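Effiong Packing Study
Interim progress report to Bovorico, second period
Prepared by Nnamdi Edet

1. Scope of this period

The grant covers repacking of returned small electronics: putting a phone, its cable and its plug back into retail packaging so that the box can be closed and shelved again. The first period dealt with sorting and inspection of returns. This period dealt with the inner parts of the box, meaning the tray for the phone and the small insert box for the cable and plug. Outer sleeves, seals and labels belong to the third period and are mentioned here only where they affect the order of work.

The work was done at the Plodum site on the two-section table described in the first report. No changes were made to the table height or to its position near the window.

2. Stock and materials

The study holds 758 returned sets. Of these, 38 were set aside at intake with missing or damaged inner parts and are kept for fitting trials only. They do not enter the timing data. The remaining sets are logged in Droner, our stock sheet, by set number, packaging type and condition on arrival.

Packaging falls into eight types. The differences that matter for repacking are few: whether the phone tray is a separate piece, whether the cable and plug share one compartment, and how stiff the insert walls are. The color of the phone and the print on the outer box have no effect on the work and are no longer recorded.

Budgeted consumables for the period were 2,000 cable ties. Use was lower than planned. Ties were dropped for packaging types with a closed insert, where the walls hold the cable coil once it is seated. The unused ties will be carried forward to the third period and no new order is planned.

3. Packing sequence

The sequence proposed in the application was phone first, cable second, plug last. It has been changed. Placing the phone first meant that the tray had to be moved with the phone in it whenever the insert needed more room, and on several sets the phone shifted against the rim. The phone is now kept to the left of the packaging until the cable and plug are in place.

The revised sequence is as follows.

Set out the insert box and the phone tray side by side near the front edge of the table. Place the phone to the left.
Straighten the cable on the table before it is coiled.
Seat the plug in the insert.
Coil the cable and press it down inside the walls.
Lay the phone in the tray and check that it sits below the rim.
Place the tray over the insert and close the box.

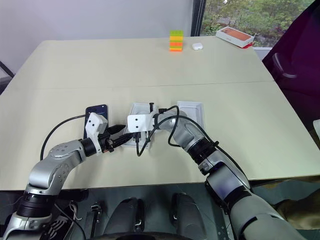
Charging plug, cable and white packaging pieces on the two-section table, with the phone at the left. 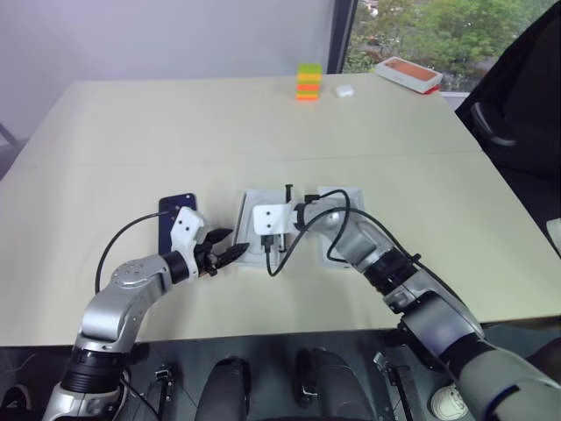 The cable remains the slowest part of the job. A cable that has been tightly wound by the customer keeps its bends and tends to lift the plug out of position while the coil is being pressed in. Two methods were compared. In the first, the cable was coiled flat on the table and lowered into the insert as one piece. In the second, the plug was seated and the cable was fed in turn by turn. The second method takes longer on a soft cable and less time on a stiff one. It was adopted for all types so that a single work instruction could be used.

4. Findings

4.1 Insert walls. Thin plastic walls flex outward when the coil is too wide. The box will still close in that condition, but the tray above does not lie level. A check for a level tray has been added before the lid goes on.

4.2 Plug orientation. The application assumed that the plug could be packed in any direction. On three of the packaging types this is wrong: the prongs press against the underside of the tray. The required orientation is now given in Droner for each type.

4.3 Phone tray. The trays are reusable in nearly all cases. Cracks, where present, are at the corners of the rim and are easy to find by running a finger along the edge. Cracked trays are replaced from the sets held back at intake.

4.4 Table layout. Items not in use are kept toward the far edge, leaving the front of the table for the set being packed. The seam between the two table sections is a convenient limit for the work area and has been written into the instruction. Taping an outline on the table was tried for a short time and dropped – the tape edges caught the cables.

5. Changes to the work plan

The fitting trial for the outer sleeves was due to begin at the end of this period and has been moved to December. The delay comes from the change of sequence, which required the timing runs for four packaging types to be repeated. The repeat runs are complete for three of the four.

Staffing is unchanged. No transfer between budget lines is requested. The spare trays requested in the first report are no longer needed, given the rate of reuse noted under 4.3, and that line can be closed.

6. Open points

Bovorico is asked to confirm whether sets with a replaced tray may be counted as complete returns. The grant letter refers to "original packaging" and can be read either way. Sets of this kind are flagged in Droner and can be included or removed without repeating any work.

A decision is also needed on cables with a visible permanent kink. They can be packed, but the lid pressure is higher and the box may open in storage. Effiong proposes to record them as a separate group and to store a sample closed for one month before setting a rule.

The work instruction for the inner parts will be issued once the last repeat run is finished. A copy of the instruction and the timing tables will be sent with the next report.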